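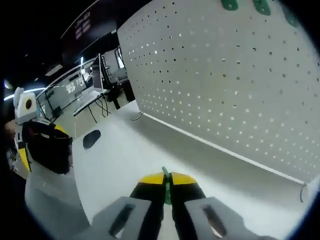
Makori Charging Log -- README

Thanks for stopping by. This folder holds the charging and trip records from a small fleet of shared electric cars that ran out of Jillatlow, together with the handful of scripts we use to tidy them up. If you have ever wondered how a car that gets plugged in by seven different people ages compared with one that lives in a single garage, you are our kind of reader, and we hope you find something useful in the files.

What's in the folder

sessions.csv -- one row per charging session, 1044 rows in all
trips.csv -- one row per trip, keyed to the session that came before it
cars.csv -- one row per car, with battery size, model year and tire type
weather.csv -- hourly outdoor temperature from the roof of the Jillatlow depot
scripts/ -- cleaning and plotting scripts, Python only
notes.txt -- Hui-mei Lo's running notes, lightly edited for spelling

Where the records came from

Each car had a Divau logger plugged into the diagnostic port under the dash. The logger wakes up when the charge flap opens and writes a line every 50 seconds until the cable comes out. Trips are logged a little differently: the logger writes one line at the start, one at the end, and one whenever the car has been standing still for longer than a minute with the power on. We went back and forth on that last rule for quite a while and I am still not sure we picked the right number, but it does keep the files small enough to open on an ordinary laptop.

The depot chargers are Vonden wall units, all the same model. Public charging is in there too, though you will see that the charger_model column is blank for those rows. Please don't fill it in by guessing from the power figure! A cold battery on a fast charger can look a lot like a warm battery on a slow one, and we made that mistake ourselves in the first version.

Columns in sessions.csv

session_id: text, unique
car_id: text, matches cars.csv
start_local, end_local: local clock time, 24-hour
soc_start, soc_end: state of charge in percent, as shown on the dash
kwh_wall: energy drawn at the wall, blank for public charging
kwh_batt: energy into the pack, as reported by the car
temp_pack_start: pack temperature in Celsius
preheat: 1 if the driver had asked for cabin heat before leaving, otherwise 0
charger_model: text, blank for public charging

Known problems

The January files are the weakest part of the set. One logger lost its clock in the cold and came back up thinking it was midnight, so its sessions for that stretch carry a flag of clock_fix = 1 and their start times were rebuilt from the depot's own charger log. They should be good to the nearest minute or two, but I wouldn't hang a fine-grained argument on them.

Any session shorter than 7 minutes was dropped. Most of those were somebody moving a car from one bay to another and plugging it in out of habit. If you want them back, they are kept in scripts/dropped.csv, and Wycliffe Kombo's script restore_short.py will merge them in again with the columns in the right order.

State of charge is the dash figure, which the car rounds to a whole number. The small steps you'll see in a plot come from that rounding.
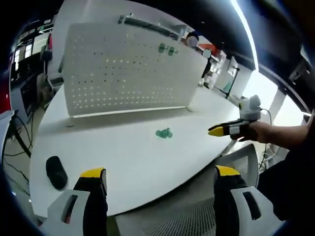 Why doesn't kwh_batt match kwh_wall, even on the depot chargers?

The wall figure includes what the onboard charger loses as heat, plus whatever the car spends on pack heating and cabin preheat while it is plugged in. On cold mornings with preheat = 1 the gap can get large, so filter on that column before you work out charging efficiency.

Getting started

Run scripts/build.py from the top folder. It reads the four CSV files, joins them on car_id and session_id, and writes a single table called joined.csv. You'll need pandas and not much else. On Wycliffe's old laptop it finishes in 35 seconds, and if yours takes far longer, check that you haven't left joined.csv open in a spreadsheet -- I have done that more often than I'd like to admit.

Privacy

Driver names were never logged. Trip start and end points were replaced with zone letters, and the zone map is not part of this release. Please don't try to work the zones back out from distances and times. The people who drove these cars were kind enough to let us keep the records, and we'd like to keep their trust.

Changes

v3: added preheat column, fixed tire type for two cars
v2: removed guessed charger models, added weather.csv
v1: first release

Questions and corrections are welcome through the issue page. Hui-mei reads the logger questions and Wycliffe takes anything to do with the scripts.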